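How to Clean a Whiteboard and Keep It Clean

Updated 4/22/25

A glossy dry-erase board should wipe clean with one pass of a dry eraser. When it stops doing that, the surface usually has a film on it from old ink, hand oil or the wrong cleaner. Most boards can be brought back with things you already have at home. Set aside 50 minutes for a large board that has been neglected, less for one that gets wiped every day.

What you need

A clean felt eraser
Two or more microfiber cloths
Isopropyl alcohol, or a spray made for whiteboards
A small bowl of warm water with a drop of dish soap
A black dry-erase marker that is fairly new
An old towel for the floor

Step 1. Clear the board and the floor

Take down magnets, clips and tape. Move the marker tray if it lifts off. Put the towel along the wall under the board, especially on carpet or unsealed wood, where black ink that drips down is hard to get out. If there is writing you want to keep, take a picture of it now or copy it onto paper.

Step 2. Dry erase first

Wipe the whole surface with the felt eraser before any liquid goes on. Start at the top and work down in straight, overlapping strokes. Circles push the dust around and leave gray swirls. If your eraser is black all over, it will put ink back on the board, so wash or replace it first. I use the Gadero felt blocks and peel off a layer when it gets dirty, but any felt eraser works.

Step 3. Look for what is left

Stand to one side and look across the board at a low angle. Light from a window or a ceiling fixture will show smears that you can't see from straight on. Be careful not to mistake a reflection or a shadow for a stain. Move your head. If the mark moves too, there is nothing there to clean.

Check the top edge while you are at it. Notes and boxes drawn up high tend to get missed, and they stay on for weeks after the rest has been wiped. The board below is nearly blank, with one thin box in black marker still up near the top. 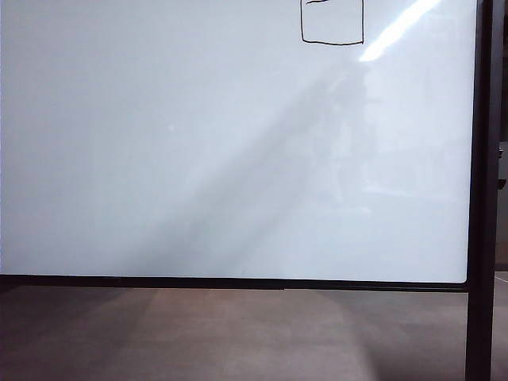
Step 4. Remove old marker lines

Try the easy way first. Draw over the old line with the fresh dry-erase marker, covering it completely, and wipe right away. The solvent in the new ink softens the old ink and both come off together. Do 6 inches or so at a time on a long line so the new ink doesn't dry.

If a trace remains, dampen a cloth with alcohol and hold it on the line for a few seconds, then wipe. Open a window and keep the alcohol away from flames and heaters. Permanent marker may take three or four rounds.

Step 5. Wash the whole surface

Dip a cloth in the soapy water, wring it out well and go over the board from top to bottom. The cloth should be damp only. Water that runs behind the frame can swell the backing. Follow with a second cloth and plain water to take the soap off. Soap left on the board makes the next marker bead up and skip.

Step 6. Dry it

Dry with a clean microfiber cloth and leave the board alone until the surface feels completely dry. Write one short word in a corner and erase it. If it comes off clean, you are done. If it leaves a ghost, repeat steps 4 and 5 in that area.

What not to use

Scouring powder, steel wool and melamine sponges scratch the gloss. Once it is scratched, ink settles in and won't come out. Furniture polish and cooking oil do lift ink, but they leave a greasy layer behind.

How often

Dry erase at the end of each day. Wash once a week if the board gets heavy use, once a month if not. I do a full cleaning with alcohol every July.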